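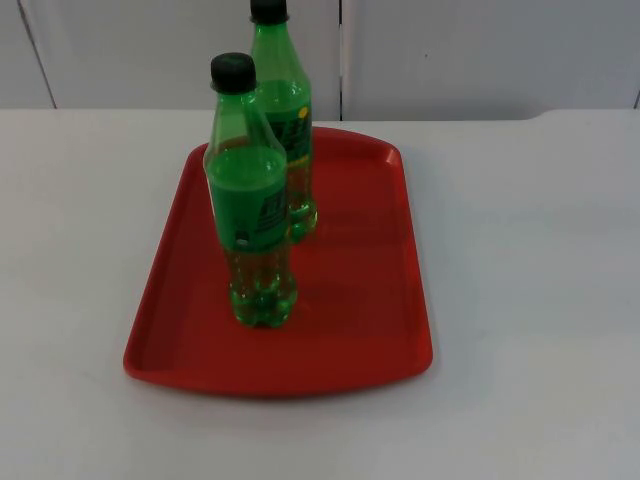 Soylu, January 6, 2024

4.2 Energy use under occupancy-based control

Figure 3. Red tray with two green bottles on a pale tabletop.

Vendors of guestroom automation tend to report savings against a baseline they have chosen themselves. The Arkalon system installed at our test property came with such a figure, and we set out to see how much of it would survive a plain comparison between rooms. The property has 323 guestrooms. We left the automatic setback switched on in 40 of them and used 40 others on the same floors, with the same window orientation, as controls. Both groups kept their ordinary thermostats, and guests could override the setpoint at any time.

The first problem is what counts as an empty room. Arkalon infers occupancy from a door contact and a ceiling motion sensor, and it relaxes the setpoint after 15 minutes without movement. A sleeping guest produces very little movement. The supplier says the door logic deals with this, and in most of our logs it does, but a room where the door was opened briefly at night was sometimes marked vacant until morning. Energy saved in those hours was counted by the vendor's dashboard as a benefit. We are not convinced that it should be, and we removed those periods before making any comparison.

The second problem is the baseline. The Kernier controllers used in the control rooms were set to a fixed temperature day and night, a practice the hotel had already dropped elsewhere when a room was sold as vacant. Housekeeping turned the heating down by hand after checkout in many cases, though not in all, and no record was kept of when this was done. A fair test would compare automation with a careful manual routine. Ours compares it with an uneven one, and so favors the automated rooms.

With these corrections the treated rooms still used less heating energy than the controls, but the gap was much narrower than the one shown on the dashboard. Most of the difference came from the hours between checkout and the next arrival. While rooms were occupied we found no difference that we would be willing to defend, and the lighting results were too noisy to report for the same reason. An earlier trial at Risow claimed gains in occupied hours as well. That trial ran for one month, February, and did not publish its room selection, so we cannot say whether the two results conflict.

Two limits apply to everything above. Submetering was done by riser, and the room values are therefore shares assigned by a model supplied with the equipment. Outdoor conditions were also mild for much of the test, and we would not carry these results over to a cooling season without new measurements.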